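4. What ended up in boxes

4.1 The open box as a category

We had planned to sort storage into two kinds: things that had been put away and things that had not. This scheme survived four days. The trouble was the open cardboard box, which our participants treated as either one depending on who was asking. When Delali Odoi, who did the interviews, asked whether a part had been put away, she was told that it was in the box. When she asked whether the box had been put away, she was told that it couldn't be, as people were still using what was in it.

We ended up giving the open box its own code (OB). An item was coded OB if it sat inside a container with no lid or with its flaps up, on a work surface, and could be taken out with one hand without moving anything else. Tape dispensers were excluded after a long discussion that we will not repeat. By the end of July, OB was the most heavily used code in the scheme, ahead of "shelf," "drawer," and the category we had expected to win, "floor."

The parts that went into open boxes were mostly the ones that do not lie flat or stack. Brackets were the standard case. A bracket with a triangular gusset will stand on one face and look settled, but two of them side by side use up a surprising amount of room, and neither will nest in the other unless turned to an angle that participants found either obvious or impossible. Kwabena Issahaku demonstrated the obvious way to the rest of us on three occasions. We remain in the second group. Most participants stood their brackets next to each other and moved on with their lives, leaving a gap between them that was too small for another bracket and too large to ignore. We call this the polite gap, and Section 5 returns to it.

Gaps matter here for a practical reason. A box that is full of air gets treated as a full box. Participants reached for a second container well before the first one was short of space, and when asked, they gave us the look one gives to a person who measures air for a living. One participant, who had previously packed parts for a firm called Allton, told us that the rule there had been to close a box when it "looked done." We have not been able to improve on this definition, though we did spend a week trying.

Figure 3. Open box (code OB) on the black tabletop, with two aluminum brackets standing next to each other. 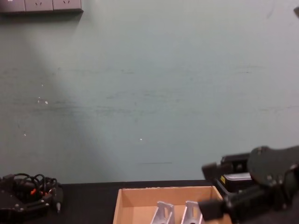 4.2 Cables and the problem of the pile

Cables were worse. Nearly all storage advice for cables assumes that each one is a separate object with a beginning and an end. The Rerkitz labeling sheets we handed out in the first week made the same assumption, with one label per cable and a space for its purpose. Of the sheets returned to us, the most complete had been used to write a lunch order.

What participants had, in place of cables, was a pile. A pile has some coils in it, and often a coil is all that is left of an earlier attempt at order, but it is handled as one thing. It gets pushed back as one thing when somebody needs the front of the table, and it gets described as one thing ("the cables"), with the plural serving mainly as an apology. Small connector parts and clips tend to travel with it. We first coded these as separate items and gave up, as no participant ever looked for one anywhere but in the pile, and the pile was where it was.

The usual place for a pile was the back of the work surface, close to the wall. We had a theory about this. Our theory was that people push cables toward the outlets, so that the pile marks the shortest path to power. Ekua Kpodo went through the field notes to check and reported that the piles were just as common along stretches of wall with no outlet at all. People push cables to the back of the table for the same reason they push everything else there: they are standing at the front.

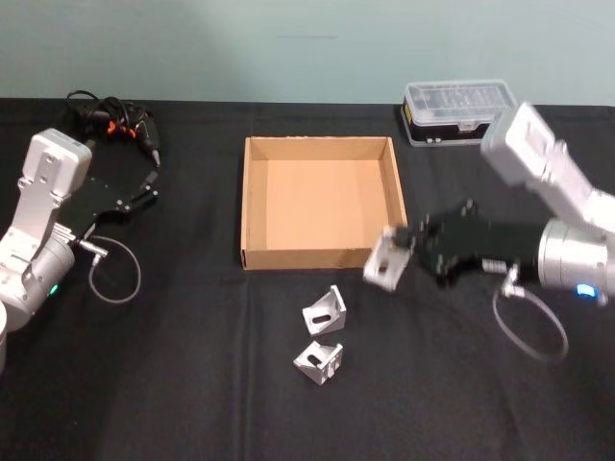

Color turned out to have more effect than position. Black cords on a black surface are easy to overlook, and several participants underestimated their own piles when asked to describe them from the doorway. Anything bright in the pile did the work of a label. In the interviews, people gave directions by color ("it's under the orange bit") far more readily than by the name of a part, and those directions were followed without trouble by colleagues who could not have named the part either. We would like to claim that we designed the study to find this. Our only contribution was to have bought a black tablecloth, which Kha Châu chose because it did not show coffee.

The cloth deserves a note of its own. It was laid to give every session the same background and to stop small screws from rolling. It did both of these fairly well. It also wrinkled, and a wrinkle running across a work surface acts as a border. Participants set things down on one side of it or the other, and during sorting tasks they would speak of "this side" and "that side" with complete confidence. When the cloth was smoothed between sessions, the sides disappeared, and a couple of people asked us who had moved their things. We now record creases. This is a sentence none of us expected to publish.

4.3 Closing the box

We asked all 12 participants to tell us when a box was finished, and then we watched what they did. The two had little to do with each other. Stated criteria included the box being full, the parts being complete, and the box having a label. Observed behavior was that the flaps went down when the table was needed for something else. The next task closed more boxes than any property of their contents, and where no next task turned up, the box stayed open.

There is a cost to this. Boxes closed in a hurry were closed over whatever happened to be in them, including in one case the closing instructions. Cecilia Boateng reopened every closed box from the 18 main sessions and compared the contents with the packing list. Errors were rarely missing brackets. A bracket is large, it is awkward, and it makes its absence felt. The errors were nearly always extras: a clip, a loose screw, half a pen, the foil lid of a Plusora coffee cup. Such things had been in the box while it was open, when being in the box did not count as being packed, and nothing in the act of closing it prompted anybody to look again.

We tried one small change in the last 5 sessions. Participants were asked to tip the box toward themselves before folding the flaps, on the grounds that this would bring loose items to the front. It did. It also brought the brackets to the front, at some speed, and two participants chose to stop taking part in this portion of the protocol. The instruction now reads "look inside," and it performs no worse.

Cables were never boxed unless we asked for it. When we did ask, the pile went in whole, in one armful, and came out the same shape. Measured by the criteria in Section 2, this is a poor result, since no cable had been identified, coiled, or tied. Measured by time, it was the fastest packing in the study. We have reported both scores in Table 2 and leave the reader to decide which one describes their own desk.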